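Section 5. Arranging Stock on the Display Shelves

5.1 Scope of this section

This section applies to the open shelving units installed in Asadar fitting rooms and stockrooms. It covers the placement of small padded goods, the use of shelf tags, and the weekly check of the shelves. Assembly of the unit is covered in Section 3, and the fixing of braces in Section 4. Staff should not begin the steps below until the assembly record for the unit has been signed.

The same procedure is used for units supplied by Stiller and for the older units supplied by Flema. Where the two differ, a note is given under the step concerned.

5.2 Before placing goods

1. Confirm that the unit stands level and does not rock when pressed lightly at the front corner.

2. Confirm that each diagonal brace is attached at both ends. A brace that can be turned by hand must be tightened as described in Section 4.

3. Wipe each shelf surface with a dry cloth. If marks remain, use a cloth dampened with plain water and allow the shelf to dry fully. Do not use solvent cleaners on painted shelves.

4. Remove any packing material, tape, or loose ties from the shelves and from the floor beneath the unit.

Note: Flema units have a raised lip along the back of each shelf. Dust collects behind this lip and should be removed with a soft brush.

CAUTION: Do not climb on the shelves or use them as a step. Use the step stool provided for any shelf above shoulder height.

5.3 Placing padded items

Padded goods lose their shape when they are stacked, and they are difficult to pick up singly when they touch. For this reason they are laid out in a single row and are never piled. The row runs from the back of the shelf to the front, so that the customer or the picker meets the nearest item first.

1. Sort the items by color and size before bringing them to the unit. Mixed sizes must not share a row.

2. Place the first item near the back of the shelf.

3. Place the remaining items one at a time, working toward the front. Leave an even gap between each pair, wide enough for the fingers to pass on both sides.

4. Stand at the front of the unit and check the row by eye. Dark items on a yellow shelf show uneven spacing very clearly, and no measuring tool is needed.
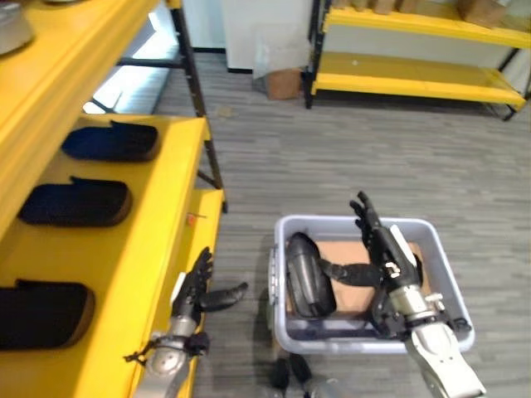
5. Correct any item that has turned out of line. Lift it clear of the shelf and set it down again; dragging leaves lint on the paint and may pull at the stitching.

5.4 Shelf tags

Tags are fixed to the front edge of a shelf and never to the goods themselves. One tag is used for each row. Orange or red tags mean that the row is waiting for a stock check, and goods must not be taken from it until the tag has been removed by the shift lead.

1. Write the row code on the tag before fixing it.

2. Fix the tag so that it can be read from the aisle. Any cord or thread should hang free of the shelf below.

3. When the check is complete, remove the tag and return it to the tag box. Tags are reused until the surface will no longer take ink.

Replacement tags are ordered from Navaratnam in packs of 400. Sites should place an order when the last pack is opened – delivery can be slow in June, when most sites carry out their full count.

5.5 Upper shelves

The uppermost shelf is intended for single display pieces, including metal items. Polished metal should be handled with cotton gloves and set down gently, with its full base on the shelf.

CAUTION: Do not place more than 69 pounds on any one shelf. This limit includes trays, stands, and boxes as well as the goods they hold.

Rounded pieces may roll if the shelf is knocked. Place a non-slip mat under any piece that does not have a flat base. Mats are listed in the spare parts table as item 2 for Stiller units; Flema units use the same mat trimmed to fit.

5.6 Weekly check

The shift lead checks each unit once a week, before opening. The check consists of the following:

1. Shelves clean and free of lint.

2. Rows straight and evenly spaced, with no items touching.

3. Tags legible and matched to the row codes in the stock book.

4. Posts and braces firm, with no bare metal or flaking paint.

5. Aisle carpet clear of tags, packing, and fallen goods.

Any fault under item 4 takes the unit out of use. Remove the goods, starting with the top shelf, and report the fault the same day using Form 5. Faults under the other items are corrected on the spot and noted in the stock book.

Section 5 last revised Sat 6 September. Earlier printed copies should be withdrawn.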